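Ticket: Newsletter going out twice to part of the list
Product: Ciltano Mailer, hosted plan
Opened by: Zuzana Hájek, Govamley
Handled by: Vlastimil Říha, Flanari support
Status: Solved

Zuzana Hájek wrote:

Hello, and thank you in advance for reading all of this, as I know I go on a bit. I look after the Govamley newsletter, which goes to 2,000 readers, and for the last two issues a good part of them have been getting it twice. Same subject line, same text, same pictures, a few minutes apart. One very kind reader wrote to say she enjoyed it so much the first time that she didn't mind, but others have been less patient and I've had a little run of unsubscribes.
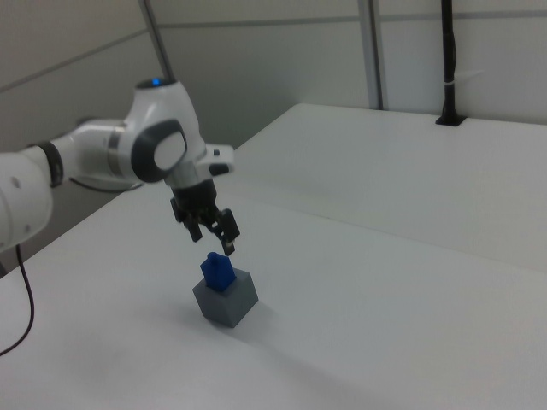
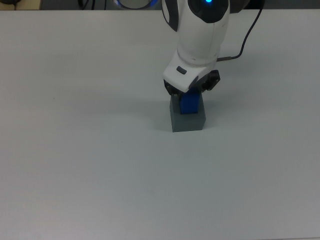
What I've tried so far: I logged out and back in, I cleared the browser cache, and I made a fresh copy of the issue and sent it to the "Friends" test list, which is only my own two addresses and my sister's. That one arrived once at each address, which was a relief and also no help at all. I only press Send one time, I promise. I've even started taking my hand off the mouse afterward.

The campaign report says "Delivered: 2,700" at the bottom, and I don't have that many readers (I wish!). So 700 extra copies went out, if I'm doing the subtraction right.

Our next issue is nearly written and I'm nervous about sending it. Is there anything I should do before then?

Warmly,
Zuzana

Vlastimil Říha replied:

Hello Zuzana,

Please do go on as long as you like, a long ticket is much easier to work from than a short one. I'm sorry about the unsubscribes. That's a rotten thing to have happen when you've put the work in.

Your subtraction is fine. Let me set your mind at rest about the layout first: nothing inside the body of a newsletter can make it send twice. I opened your issue anyway and it's clean. The test list result is useful too, more than you'd think. It tells me the sending itself works normally, so I'd like to look at how your main list is put together.

Could you do three small things for me?

1. Go to Audience, then Lists, and tell me the names of all the lists you see there, even old ones.
2. Open the last campaign, click Recipients, and tell me which boxes are ticked.
3. Find one reader who got two copies and ask if she'd forward both to you. Then send me the full headers of each. In most mail programs that's under More, then Show original.

Please hold off on the next issue until we've spoken again. Saving drafts is perfectly safe.

Best regards,
Vlastimil

Zuzana Hájek wrote:

Hello Vlastimil,

What a nice reply to come back to after lunch. Answers in order.

The lists are: Friends, Main Readers, Main Readers (February), and Zelenák sign-ups. The last one came from a joint event we held with the Zelenák people, where there was a paper sheet by the door and I typed everyone in afterward. My handwriting reading skills were put to the test, let me tell you.

The ticked boxes are Main Readers and Main Readers (February). I thought the February one was a backup! I remember making it before I tidied up the names, so that I'd have something to go back to if I made a mess. I didn't tick it on purpose, and I'm fairly sure it wasn't ticked in the summer.

The headers are attached as two text files. The kind reader forwarded both within ten minutes and asked after my garden.

One thing that puzzles me, though. If it's sending to both lists, why didn't everybody get two? I'd have expected 4,000 copies or so.

Zuzana

Vlastimil Říha replied:

Hello Zuzana,

That's exactly the right question, and it took me a while with a cup of tea to answer it properly.

Ciltano does remove duplicates when you send to more than one list, but it compares the addresses as they're typed, and it treats capital letters as different. So "Anna@" and "anna@" count as two people. When you tidied up your main list, did you by any chance use the Clean Up Names button? One of the things it does is change every address to small letters. The February copy still has the capitals wherever people typed them. Anyone whose address was already in small letters matched and got one copy. Anyone with a capital letter somewhere didn't match, and got two.

The headers bear this out. The first copy went to the address in small letters and the second to the same address with a capital at the front, with a different list number on each.

As for the box that ticked itself, you're right that you didn't do it. In our last update, new campaigns began to remember "all lists with the word Main in the name" as a group. It was meant to save time for people with regional lists. I've reported it, along with the capital letters, and I've asked that the comparison be fixed first. I think it's the more harmful of the two.

To put things right on your side:

1. Export Main Readers (February) to a file and keep it on your computer, so you still have your backup.
2. Delete that list from Ciltano. Deleting a list doesn't unsubscribe anyone from the others.
3. Under Campaigns, Defaults, untick Remember list groups and click Save. The Save button is at the very bottom of the page and easy to miss – I miss it myself.
4. Before you send, look at the Estimated recipients line on the last screen. It should match the size of Main Readers.

One more check, and it's important: people who used the unsubscribe link in the second copy may only have been taken off the February list. Please search for them before you delete it, or send me your okay and I'll move those requests across from here.

Vlastimil

Zuzana Hájek wrote:

Yes, I did press Clean Up Names! I was rather proud of it at the time.

Please do move the unsubscribes across, you have my okay. I'd hate to write again to someone who'd asked me not to. I've exported the list and saved it in two places, but I won't delete anything until you say so.

Zuzana

Vlastimil Říha replied:

All moved. There were 10 of them, and they're now marked as unsubscribed in Main Readers as well. You can go ahead and delete the February list.

Zuzana Hájek wrote:

Deleted, unticked, scrolled all the way down and saved. The new issue went out this morning and the report shows one copy each. I put a short apology at the top for the double helping, and two people have already written back to say they hadn't noticed, bless them.

Could you leave the ticket open until the capital letters are fixed? I'd like to know when it's safe to have a backup list again.

Vlastimil Říha replied:

Lovely news. The fix for capital letters went live on all hosted accounts on 2018-10-31, so I'm marking this one solved. The list group setting will stay as it is until the next update, so please keep that box unticked for now. If you do make another backup list, give it a name without "Main" in it.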